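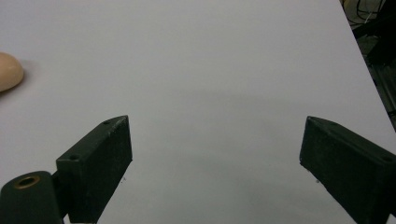

Gripper trials: the dark green fingers are winning us over

We spent most of April swapping fingers on the hand-held gripper at the Sarkadcombe bench, and I have to say it was the most fun I've had with a hex key in ages! Melati Rahman set up two pairs for us to compare: the slim Sindex ones we've had all year, and the chunky dark green blocks with the sloped tips that came out of the Manurung project.

Each pair got 133 tries at picking things up from the white table — soft things, round things, a few awkward flat ones. The green pair held on in 107 of theirs. The Sindex pair did fine with anything square but kept pushing the round objects away, and Melati has a very patient notebook page of where they all rolled.

What I like best is how quick the change is. Two people who had never touched the tool before had new fingers on in 4 minutes, and one of them did it again just to beat the time (she did).

Still to sort out: the wide opening is great for big objects, but closing from fully open feels slow, so we're trying a different setting on the Mivex controller next. We'd also like to compare two camera angles, one a bit higher, to see more of the table past the tips.

If you want a turn, come by after lunch and bring something odd to pick up. Anything up to 30 centimeters long is fine.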